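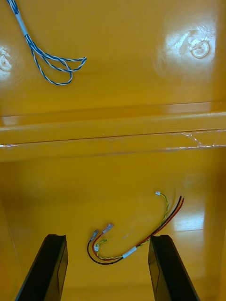
Wire harness on the bin floor between the open gripper fingers, second cable on the upper panel.

Acceptance and safety checklist — Ristik cable picking kit
Supplier: Dristell
Site: Dulolwood, harness bench
Date: Monday, April 6, 2026
Kit status: on trial, purchase not yet approved

Marks used: OK, FIX (before next shift), WATCH (look again at next inspection)

Section A. Power and stops

A1. Emergency stop within reach of the operator's chair. OK
Comment: Moved to the left side of the bench after the December visit. Leave it there.

A2. Stop button cuts the arm and the gripper together. OK
Comment: Gripper holds its last position on stop. Operators should know this before reaching in to free a cable.

A3. Supply cord strain relief. FIX
Comment: Clamp screw is short. Dristell to send the longer one listed in the manual.

Section B. Gripper and fingers

B1. Finger tips free of burrs and sharp edges. OK
Comment: Checked with a cotton swab, no snags.

B2. Finger screws at the torque given in the manual. WATCH
Comment: Left finger took a slight turn. Mark the heads with paint pen.

B3. Grip force set to the low setting for twisted wire. OK
Comment: Setting was changed back to default by the last software update. Add it to the startup sheet.

B4. Cable held by the wires and not by the connector housing. OK
Comment: Blue and white bundles are picked from the twisted part. Small white connectors need to stay clear of the finger faces. 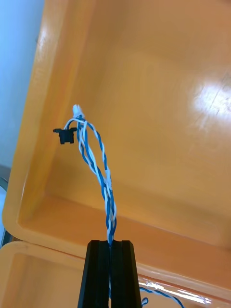 Can the kit be used on cables with crimp terminals already fitted?
The supplier allows it at the low force setting, but terminals should be looked at after the first 500 picks of each new cable type.

Section C. Wear and records

C1. Pick counter reads and resets. OK
Comment: Counter at 451 at the start of inspection. Not reset.

C2. Finger pads within service life. OK
Comment: Manual says replace at 2,000 picks. Order a set of 4 now — delivery on the last set was slow.

C3. Fault log exported to the Nava folder. FIX
Comment: Export runs but the file has no cable type in it. Nava support ticket is open.

Section D. Bins

D1. Bin surface checked for scratches and cracks. WATCH
Comment: Fine pale marks on the ledge, right side. Run a fingernail over them at each inspection and swap the bin if an edge can be felt.
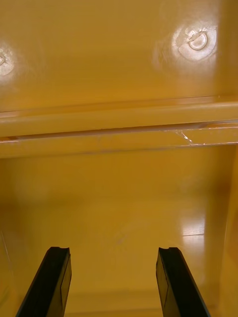 D2. Glare from overhead lights. WATCH
Comment: Bright patches on the glossy yellow plastic, mostly on the right. Ask Dristell for a price on matte bins.

D3. Bin fixed to the bench. OK
Comment: No movement when pushed by hand from the front.

Result: trial may continue once A3 and C3 are closed.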